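ZODDALE, Feb 5, 2025 – Ellero, the office furniture refurbisher, will open a second workshop in Zoddale and extend its desk return program to schools and small businesses. The workshop takes over the ground floor of the former Zwahlen print works and will handle desks, meeting tables and side tables that would otherwise be thrown out when an office moves or closes.

The company took back 3143 tables and desks last year. Of these, 2214 were cleaned, repaired where needed and sold on. Most of the others were taken apart for their legs, screws and frames, which are kept in stock as spare parts.

"People see a few scratches on a desk and assume it is finished," said Cyrill Mösli, managing director of Ellero. "Most of the time the top needs a good wipe and the legs need tightening. We want to get those desks back into use close to where they came from."

Customers in the return program fill in a short form, listing the size and condition of each table. Ellero then sends a price for collection. Schools within the delivery area pay nothing for pickup if they return ten tables or more at once.

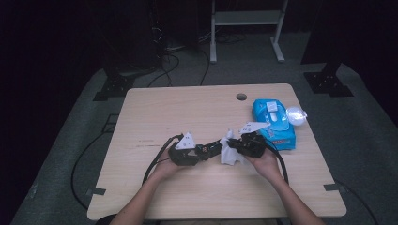 Cleaning is the first job for any returned table, and Ellero has rewritten its care sheet so that customers can do part of it themselves before pickup. The sheet covers wood-grain and plain tops and asks for no special products. An ordinary flip-top package of wet wipes, like the blue one lying on the tabletop, is enough for a first pass over light dirt. Faint scratches and scuff marks of the kind seen on this top do not count against a table when it is graded. Customers are asked to unfold each wipe fully, work from the back edge to the front, and go over the rim of the cable hole last. The top should then be dried with a soft cloth.

Tables are sorted into two grades. Grade A tables have light surface wear only. Grade B tables have deeper marks or a repaired edge and are sold at a lower price. Both grades come with the same one-year guarantee on legs and fittings. Clamps, brackets and cable trays can stay on the table if the customer no longer wants them – the workshop removes them and checks the edge underneath.

The Zoddale site has 436 square meters of floor space, with a loading door on the yard side. Beat Sutter, who has run the repair bench at the company's Cuneck workshop, will manage it.

"We had tables stacked up to the door in Cuneck last summer," Sutter said. "With the second site we can keep the cleaning area and the repair area apart, and that will save us a lot of lifting."

The new workshop will begin taking returns in August. A first batch of 200 refurbished tables has been set aside for schools in the area. Schools can reserve tables through the Ellero office in Cuneck, which will also send out the care sheet on request.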